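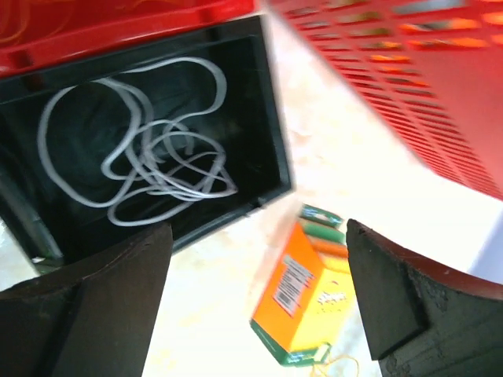

White cord in a black bin

Recliner or loveseat for a small den? And can I change the legs?

Posted by Simin Nikzad

Hi everyone! We're finally doing up the den and I am so excited I've been walking through it with a tape measure at six in the morning. It used to be the computer room, so there's a desk to get rid of first, and then I get to pick real seating!

I've fallen for the Punetti loveseat, the one with the rolled arms and the tufted back. My husband wants two recliners. The wall is 17 feet long on paper, but a radiator and the closet door eat up most of it, and the doorway into the room is narrow. We also have a big dog who believes every cushion is his.

So, two things. Has anyone lived with a Punetti for a while, and do the seat cushions hold up? And the legs it comes with are short and square and I don't love them. Can I swap them for turned ones, or does that mess with the warranty? We'd like it in by October, when my sister comes to stay.

Uriel Villalobos

Oh, I can help with this one! We've had the Punetti loveseat for 6 years and I would buy it again tomorrow. The seat cushions are a foam core with a fiber wrap, and they zip off, so you can flip them and wash the covers (cold, hang dry, put them back on while they're the tiniest bit damp and they fit like new). Ours went a little soft on the side where I sit. I ordered a replacement core and it was like having a new couch!

Legs are easy. Tip the loveseat onto its back on a blanket and look at how they're attached. Ours unscrew by hand and leave a threaded hole. Take one leg to the hardware store and match the thread there before you order anything, I got the wrong size twice. Then:

Start all the new legs by hand before you tighten any of them.
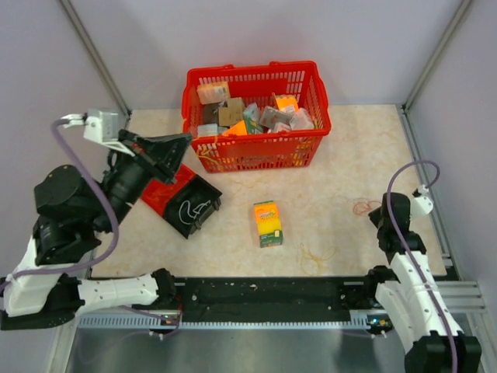
Tighten them evenly, going around in a circle, and stop when they're snug.

Stand it up and sit in the middle. If it rocks, one leg is a turn short.

Stick felt pads on if you have wood floors.

Don't go much taller than the original legs. I went up 2 inches and it's great for getting out of, but my mother's feet don't touch the floor now. I never asked about the warranty, so call the store first. I kept the old legs in a bag taped under the frame just in case.

For the doorway, measure the depth of the loveseat with the legs off. We got ours in on its end, back first, and it was a much easier fit than I expected!

Kiyoshi Nishimura

recliners. get the recliners. your husband is right

Gholamreza Abbasi

I love a den project! One more vote for the loveseat, but please check the arms. Rolled arms look wonderful and they use up a lot of width, so a 60 inch loveseat might only give you 40 inches to sit on. Ask for the inside measurement, arm to arm. We nearly bought a Grastico for our sunroom and that number changed our minds on the spot.

With a big dog I'd go for a tight weave over anything loopy. Ours caught a claw in a bouclé and that was the end of the bouclé. Ask for swatches and leave them on the floor where he sleeps for a week! And if you still want one recliner, there are slim ones that only need a few inches behind them, so you could both get your way.

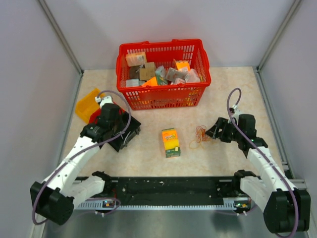
Red basket with packaged goods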